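Visite chez Gridimeck, à Ustcombe, le 29 octobre

Nous préparons l'achat d'un robot à deux bras pour le linge, et le budget doit être déposé en juillet. Première question : le prix des mains.
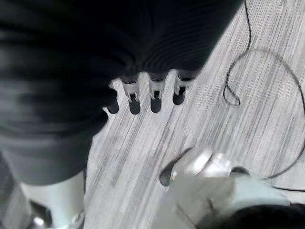 Ortner répond que la main se paie à part et qu'il faut en prévoir une de réserve.

J'ai noté 800 euros par an pour l'entretien.
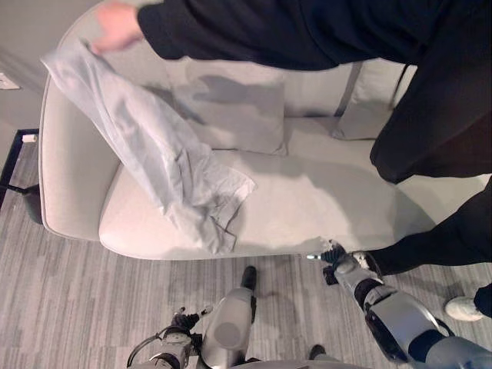

Le canapé gris et le tissu léger

Le contrat Prirance dure six ans, formation comprise.
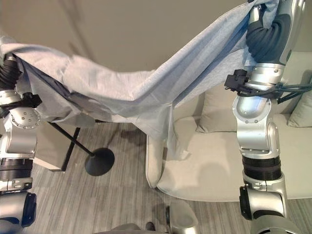 Tissu bleu tenu entre les deux bras

Pour la location, on compte 528 euros par mois. 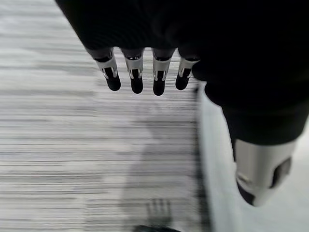 Il reste le délai de livraison, 17 semaines, que je trouve long.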